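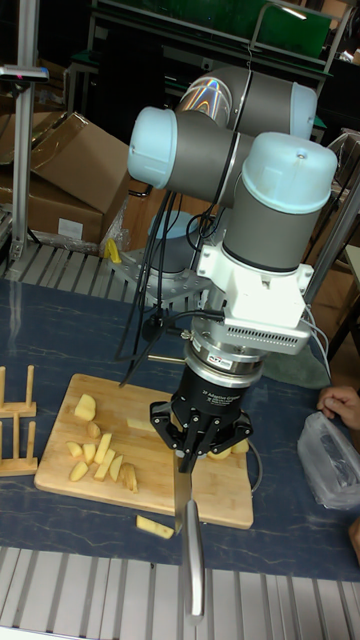 Potato job, three-finger gripper on the knife

gulley_bench
So I've been teaching our arm to cut potatoes and I'm stuck on how to show it the motion. Up to now I've been hand guiding: grab the wrist, push the knife through, let it record. Trouble is my own hand force goes straight into the force readings, and I can't tell what's potato and what's me! Anyone here gone over to remote control for contact stuff like this?

Mendoza3879
Yes, and I'd never go back. Teleop keeps your hands off the arm, so the sensor under the bracket only gets the tool side. It took me 3 evenings before my demos stopped looking drunk, though.

Sze-wing Poon
I'm going to disagree a bit. With teleop you can't feel the blade bite, so you push too hard or you creep, and the policy learns the creeping. I trained on 1521 hand-guided cuts back in May and they were fine once I put the guiding handle above the sensor. Where are you holding it?

gulley_bench
Umm, below it. On the gripper body. I feel silly now.

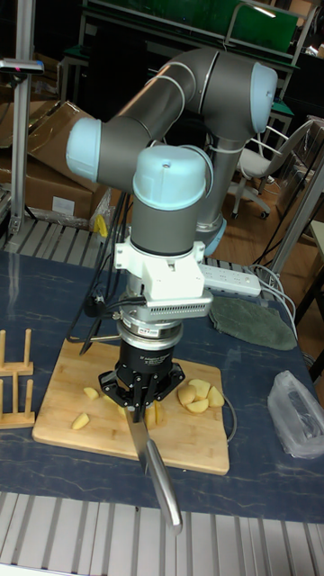 Same setup, blade angled toward the front of the board

Mendoza3879
Ha, we all did that once. Still, Sze-wing, guiding by hand means fingers near a big kitchen knife, and that alone settles it for me.

Sze-wing Poon
Fair, I use a dull one for the guided runs. What bugs me more is that slanted blade. Do you start every demo at that angle or does it wander? Mine wandered and the replay was all over the place.

gulley_bench
It wanders, I've never fixed a start pose. OK, plan: handle above the sensor, one saved start pose, then a batch each way with the same size pieces.

birkdale_tom
Throw in a few demos where you miss and recover, too. My set was too clean and the arm had no clue what to do after a bad cut.

Mendoza3879
Agree with that one. Post the force plots from both batches, I want to see who's right.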